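Fasamau Hand Trials: Frequently Asked Questions

Last updated 30/10/2023. Maintained by Ingeborg Thiele, test lead.

This page answers the questions we get most often about the shelf-picking comparison at Fasamau. It covers the hands, the cameras and the controller settings. If you want the raw logs, see the last section.

General

What are you comparing?

Two multi-fingered hands, two camera positions and two controllers, all on the same humanoid. The hands are listed in our tables as Emen and Costa. The controllers are Grisholm 1 and Grisholm 2. Everything else stays the same: the same robot, the same shelf, the same basket, the same task.

What is the task?

The robot takes a named item from a two-level drinks shelf with its right hand and puts it in a shopping basket held in its left. A run ends when the item is released inside the basket, or when the operator calls a stop. We do not test driving, door opening or checkout.

Why drinks?

They are cheap, easy to replace and harder to pick than people expect. A full soda bottle is heavy at the bottom and narrow at the neck. A can is short and rigid. A bottle on its side has to be approached from a different angle than one that is standing. You get a fair spread of problems on one shelf without having to build anything special.

How many runs have you logged?

171 complete runs so far. Another 31 were thrown out, mostly for operator error or because an item was not where the run sheet said it should be. The discarded runs are still in the log with a reason code.

Hands

Which grasp do you use for bottles?

A wrap grasp, with the fingers around the body of the bottle. We tried a cap pinch early on with both hands and dropped it. The cap gives you very little area to hold, and the bottle swings as soon as it leaves the shelf.

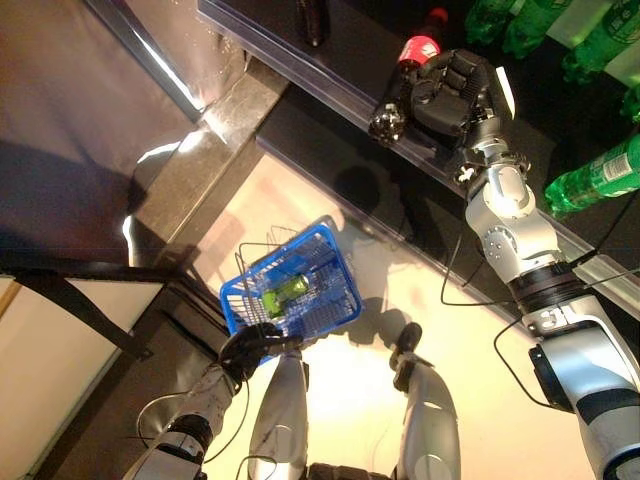

The height of the wrap matters more than we thought at the start. Too high and the fingers end up on the shoulder, where the bottle narrows and the hand slides up as it closes. Too low and the knuckles reach the shelf before the palm reaches the bottle. We now give the planner a band to aim for, set per item, and let it choose the exact height inside that band.

Can I use the same grip force for every item?

You can, but you will dent cans. The force that holds a full bottle securely is more than a can needs. We keep one setting for bottles and one for cans, and the item name in the run sheet picks between them. There is no automatic switching based on touch in either controller at present.

Do padded fingers make a difference?

For bottles, yes. Smooth plastic slips against bare metal or hard plastic fingertips. Pads also cover for small errors in hand position. The drawback is wear. Check the pads before each session and replace them as a full set. Mixing old and new pads on one hand gave us some confusing results in March, and we had to repeat a week of runs.

Does the left hand matter if it only holds the basket?

It matters a lot. The basket has to stay under the drop point, and it gets heavier as the run goes on. With a thin handle the fingers have to close nearly all the way, and not every hand can hold that position for long without heating up. Log the motor temperature on the left side too. People forget to.

Which hand is better?

We are not ready to say. Emen is quicker to close. Costa gives more repeatable finger positions. The differences on standing bottles are small, and most of what separates the two will come from items lying down, where we don't have enough runs yet.

Cameras

Where are the cameras?

One is on the head and looks down over the shelf, the arms and the basket. The other is small and sits at the wrist. Both record for the full length of a run, whichever one the controller is using.

Is the wrist camera good enough on its own?

For the last part of the reach, often. For the whole task, no. The hand gets in the way, and how badly depends on the pose of the wrist at that moment.

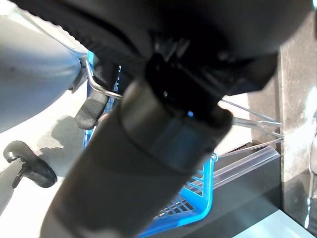
Occlusion is the main complaint we have with this mounting position. The gripper parts are so close to the lens that they blur, and they hide whatever is straight ahead. In this view a thick black finger crosses in front of the blue basket, leaving its rim and grid sides showing on both sides of it. A person can fill in the missing part. A basket detector trained on clean views will sometimes report two separate objects, or none. If you plan to use a wrist camera, collect your training data with the hand you will be running, in the poses you will be running.

Would moving the wrist camera help?

Probably. We have a longer bracket drawn up that would move the lens out to the side. It would also make the wrist wider, and there is not much spare room between the two shelf levels. We would like to finish the current comparison before changing it.

What does the head camera miss?

Height, mostly. From above, it is hard to judge how far a hand is above the shelf, and a standing bottle looks shorter than it is. It can also lose the far side of an item once the fingers are around it. We use the head camera to find the item and plan the approach, and we treat its height estimate with caution.

Do reflections cause trouble?

Yes. The shelf surface is dark and glossy and there is a clear strip along the front edge. Both pick up the lights. We considered covering them with matte tape and decided against it – a real store would not do that for us. If you repeat the test, keep your lights fixed and write down where they are.

Controllers

What is the difference between Grisholm 1 and Grisholm 2?

Grisholm 1 plans the full reach before the arm moves and then follows the plan. Grisholm 2 plans the first part and corrects the rest as it goes. The first is easier to debug. The second copes better if the item has been bumped.

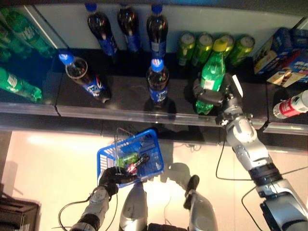
Neighboring items are the main thing to plan for with either one. A wide hand needs clearance on both sides of the bottle it is picking, and the fingers open further than the palm. We set the approach so the hand comes in from the front and opens only as wide as the item requires. Opening fully at the start and closing at the end is simpler to program, but it knocks things over.

How long can the arm take over one pick?

The controller times out at 3000 milliseconds without measured progress toward the target. This is a limit on stalling. A slow pick that keeps moving is allowed to finish. We chose the number after some trial and error, and you may want a different one for a different arm.

What happens when an item falls over?

The run continues if the item is still on the shelf and within reach. The operator marks the event in the log. If it ends up on the floor, the run stops. Items that start the run on their side are part of the layout and are not marked as falls.

How do you score a run?

Each pick gets a pass or a fail. A pass means the right item is in the basket, released, with nothing else knocked off the shelf. We also record time and number of attempts, but those don't change the score.

Running the test yourself

What do I need?

A shelf with two levels, a light basket with a handle, a set of bottles and cans, and one arm to pick with. A second arm for the basket is useful but not required. Set the basket on a stand if you only have one, and say so in your notes, as it makes the drop easier.

Do the brands matter?

The contents don't, but the shape and the label do. Buy one batch and stick with it. Different colored caps on similar bottles are handy when you go through the recordings later and want to know which item was picked.
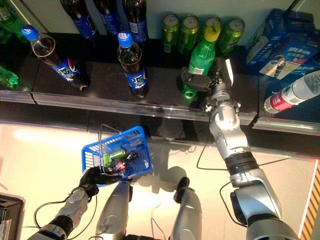
Right hand on the green bottle with the yellow cap, lower shelf. Left hand on the basket handle.

How should I lay out the shelf?

Our layout sheets put some items upright and some on their sides, with a back row and a front row. There are 58 sheets. Use them in the order given, or shuffle them once and use the same shuffled order for every hand you test. Don't make up a new layout partway through a comparison.

What about cables?

Leave slack at the elbow and wrist, then run the arm through its full reach by hand before you power it. A loop that is fine at the lower shelf can pull tight or catch on the front edge at the upper one. Check this again every time you change hands – the connectors on Emen and Costa leave the wrist on different sides.

How close can people stand?

Outside the marked area while the arm is powered, with one operator at the stop button. The layout is only changed with the arm stopped. Follow the rules at your own site if they are stricter.

Logs and contact

Can I get the data?

The run log and layout sheets are available on request. Video is shared case by case, as the files are large. Tell us which hand and which camera you are interested in.

Can you test our hand?

Possibly, if it fits the existing wrist plate and weighs no more than Costa. Send a drawing with the bolt pattern and the connector type. Without those we can't give you an answer.

Who do I write to?

Ingeborg Thiele, through the contact form on the Fasamau page. Put "hand trials" in the subject line, and include the run number if you are asking about a particular result.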